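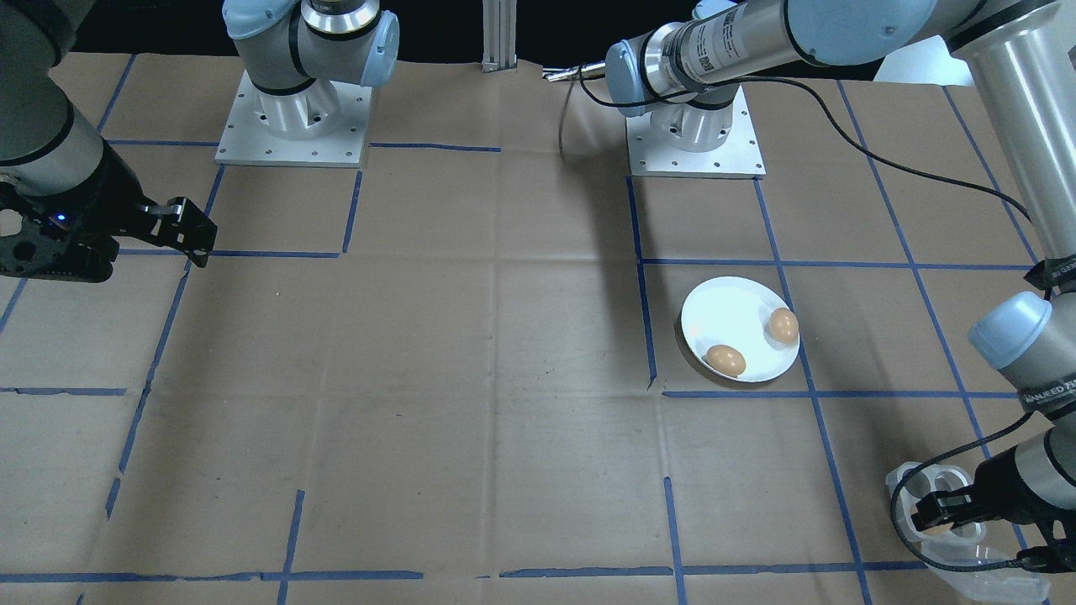 Two arms over a grid of blue tape.

OK so my doctor switched my blood pressure pill back in February and I finally sat down and read the whole leaflet. The WHOLE thing. Both sides. A few notes for anybody else starting Musasix —

First, mine says to get up slowly for the first couple of weeks. I skipped that part and nearly met the bathroom floor at 5 a.m. Sit on the edge of the bed for a minute, please, I'm begging you!

Second, potassium. I'd been shaking salt substitute on everything (eggs, popcorn, you name it) and feeling very good about myself. Well, a lot of those are mostly potassium, and some blood pressure pills make you hang on to it. Wendy Sowerby at my pharmacy caught it when I asked her something totally different. Tell them what's in your kitchen as well as your medicine cabinet.

She also had me book the blood test I'd been putting off. Results came back fine, but they want another one in the fall.

Third, the price. First refill rang up at $60 and I just stood there. Ask what it costs without insurance, ask about the 90-day supply, ask if there's a generic. There wasn't one for me, but the 90-day did come out cheaper per pill.

Somebody asked about sodium — I was at roughly 4000 mg a day when I started writing it down, and yesterday was 1499. Soup was the big one. I miss soup.

And no, I'm not telling anybody to stop or switch anything! Jummai Effiong replied that she quit hers cold over a cough and her numbers shot right up. Call the office first, even if you have to sit through the hold music.

Home cuff tips tomorrow. Mine was the wrong size for a year, so I have opinions.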